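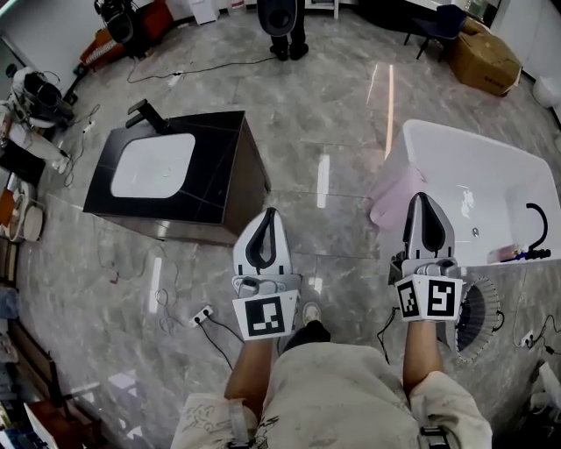

욕실 청소, 이제 기계한테 맡겨도 되나? 요즘 제일 많이 받는 질문이라 급하게 정리함. 5월 기준이고 금방 바뀔 수 있음.

바닥
평평한 타일은 맡겨도 됨. 단 전선은 먼저 치울 것. 멀티탭 선, 드라이기 선, 충전선 전부. 얇은 검정 선이 제일 잘 말려 들어감. 수건도 욕조에 걸쳐 두지 말고 걷어 놓기. 끝자락이 바닥에 닿으면 거기서 멈춤. 변기 뒤쪽이랑 욕조 밑은 아직 손으로. 로봇 돌린 다음에 마른 걸레로 한 번 더 닦으면 광택 타일 얼룩이 덜 남음.

세면대
집게 두 개 달린 팔이면 될 것 같죠? 수건 집어서 옮기는 건 그럭저럭. 문지르는 건 글쎄. 힘 조절이 문제. 수전 밑둥 물때는 구연산수 뿌리고 20분, 헌 칫솔. 이건 사람이 훨씬 빠름. 대리석 무늬 상판은 진짜 대리석인지 먼저 확인하세요, 진짜면 구연산 쓰면 안됨. 중성세제만.

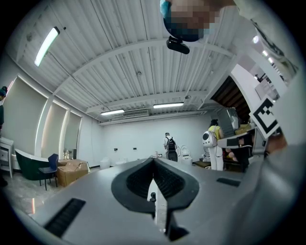
욕조
독립형 욕조는 사람도 힘듬. 바깥쪽 아래 곡면은 보이지도 않고. 긴 손잡이 스펀지로 위에서 아래로, 헹굴 때도 위부터. 배수구 머리카락은 그때그때 빼기. 기계한테 시키면 젖은 머리카락을 못 집거나, 집고 나서 못 놓음. 둘 다 해봤음.

변기
맡기지 마세요. 뚜껑 여닫기 정도는 되는데 안쪽 테두리는 아직 멀었음. 세정제 붓고 솔질하고 물 내리고, 2분이면 끝나는 일. 닦은 걸레 그대로 세면대 닦는 기계는 더 싫고요. 걸레 색깔 나눠 쓰는 건 사람이 할 때도 마찬가지.

독자 메일 중에서
에델트라우트 토이버 님: 쿨비 바닥 로봇을 욕실에 넣었더니 문턱을 못 넘는다고. 경사판 하나 놔주면 해결됩니다. 젖으면 밀리니까 밑에 미끄럼 방지 패드 꼭.
라퍼티 에스코베도 님: 집게팔로 빨래 개기까지 되냐. 수건은 느리게 됨. 반바지부터는 엉망. 양말 짝 맞추기는 제가 졌다고 할 날이 오겠지만 올해는 아닌듯.
메이 마르케티 님: 세제 통을 기계가 눌러 짜게 할 수 있나. 비추. 양이 매번 달라요. 펌프형으로 바꾸면 좀 나음.

돈 주고 살 거면 아직은 바닥용 하나만. 나머지는 고무장갑, 칫솔, 스퀴지. 스퀴지는 날만 따로 갈 수 있는 걸로 사세요. 타일 줄눈 얘기는 다음 글에 씁니다.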